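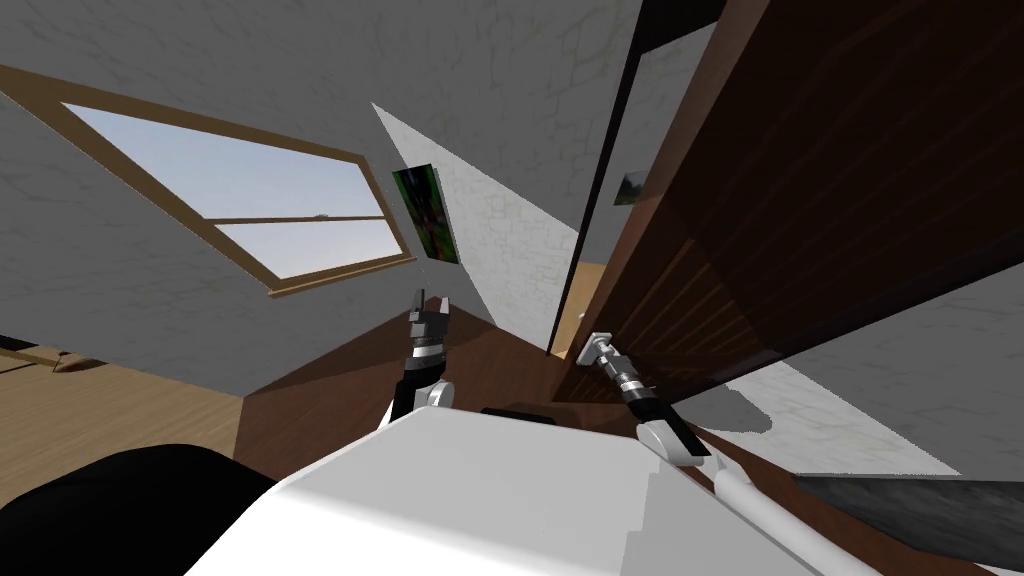

Drafts and Window Heat Loss in Older Houses
Final report, Building Science elective
Fabian Prantl and Mitiku Gebremichael
Turned in 1/13/20

1. What we wanted to find out

Old houses feel cold near the windows even when the thermostat says they shouldn't. Two possible causes. One is air leaking in around the sash. The other is heat going straight through the glass, which makes the air next to it cool down and slide to the floor. People call both of these a draft. We wanted to know which one matters more in the house we had, and whether the cheap fix (foam strip) does anything.

The house is on Skurnach Street, built 1879, mostly original windows on the ground floor. Mitiku's aunt owns it and let us in on weekends. Upstairs windows were replaced at some point, she doesn't know when, so we left those out.

2. Background

Short version. A single pane of glass is a bad insulator. An old sash window also has gaps where the moving part meets the frame, and the wood shrinks over the years so the gaps get bigger. Gap around the trim too, where the frame meets the wall. That last one is easy to forget becuase it's hidden behind molding.

Wind matters alot. On a still day the leak can be close to nothing and the cold glass does all the work. We did not have a wind gauge. We used the reading from the Testau weather station, which is up on a hill and probably reads higher than the street.

3. Method

Picked 3 windows. Front room, dining room, kitchen.

For each one:
– thermometer at sill height, one at floor level, one in the middle of the room
– wait 20 minutes with the door shut
– write down all three
– incense stick held along the edges of the sash, mark with tape where the smoke bends

Then foam strip on the sash, same thing again on a different day with close to the same outside temperature. Strip was the Sakness self-adhesive kind, gray, from the hardware store. It does not stick well to dusty paint. Clean first.

We also put a coat over the gap under the dining room door, otherwise air came in from the hall and messed up the smoke.

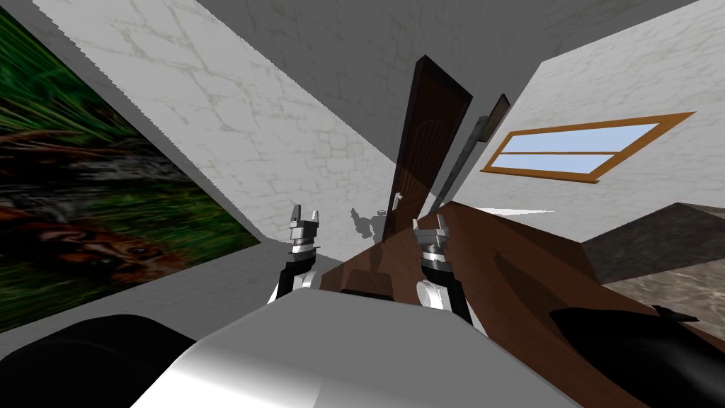
The kitchen one had to be redone. Somebody had the oven on the first time and we didn't notice till we looked at the numbers and the middle of the room was way too warm. Threw those out.

4. Results

Front room: smoke bent hard at the bottom corners and where the two sashes meet. After the strip, only at the meeting point. Floor by the window was still clearly colder than the middle of the room, though the difference got smaller.

Dining room: smoke hardly moved before or after. Floor was cold both times. So this is mostly glass, we think. The window was painted shut on the outside, which would explain it.

Kitchen: leak was at the trim and not the sash, so the strip did nothing there. Rolled-up towel along the trim worked better than the foam.

In all we wrote down 507 readings, counting the ones from the logger Fabian borrowed. The full table is in the Luangrath folder on the class drive (that's our group name, same as the lab room).

5. Problems

Thermometers didn't agree with each other. We put them side by side in a drawer overnight and corrected for it, but only after the first weekend. Should of done it first.

Before and after were on different days. Outside temp was close but wind was not. The front room improvement could be partly less wind.
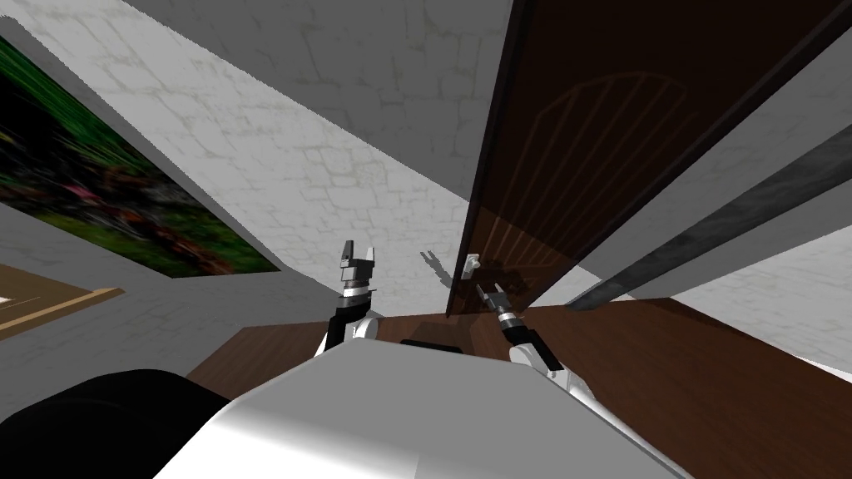
Also the incense method is pretty much eyeballing. Two of us watching the same smoke sometimes disagreed on where it bent. We went with the tape mark only if both said yes.

6. What we'd do next

Plastic film over the dining room glass. That should help with the cold pane, where foam can't. Caulk for the kitchen trim, if Mitiku's aunt says ok – she wants to repaint in March anyway, so before that. A fan in the front door to pull air out would make the leaks easier to find on calm days, but we'd have to build the panel for it.

Work split: Fabian did the logger and the table, Mitiku did the smoke tests and most of section 4. Both wrote the rest.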